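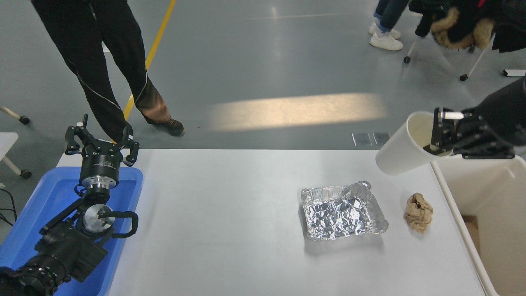
Two arms or one for a table-clearing setup? Budget inside

tinbadger
Posted Sunday, 9:14 pm

So excited to finally have money for this! Our makerspace approved a small arm setup for table clearing - cups, foil trays, crumpled paper, all the stuff left after lunch. I'm stuck between a pair of arms from Travumari and a single longer-reach one from Olosgate. The pair costs more, but I love the idea of one arm on each side of the table. Anything I'm forgetting to budget for?

marlo_k
Go for the pair! We run two and I'd never go back. One arm can hold a paper cup over the bin at its end of the table while the other works on the far side, and the reach stops being a headache. Put money aside for cables, spare fingertips and a decent table. Ours cost 200 for the table and another 30 for cable clips, and the clips were the best money we spent.

Pell Street
Going to disagree with marlo_k. Two arms means two of everything that breaks. Start with one, learn what it can't reach, then buy the second in August when you know what you need. We bought two up front and the second sat in its carton for 13 weeks.

marlo_k
Fair, but was that the arm's fault or your schedule's? :)

Pell Street
Schedule, mostly. Still paid for it though.

Hernán Correa
Whichever way you go, price the grippers separately. Simple parallel fingers are great on cups. Foil trays are another story, they're thin and flat and the edges crumple. I got a quote of 205 from Softić for a set of softer fingertips and I'm very tempted. Has anyone tried them on foil?

tinbadger
No, but now I want to! Adding a line for fingertips. Also wondering about bins - is a tall one next to the table OK, or should it sit up on top?

marlo_k
Next to the table, rim lower than the tabletop. And get a few plastic trays for the loose bits, they're cheap and you'll use them constantly.

Pell Street
Agree on the trays. See, we can get along.

tinbadger
OK, asking Travumari for a price on one arm and on two, plus Firedlow for a used table. Will post the numbers when they come in!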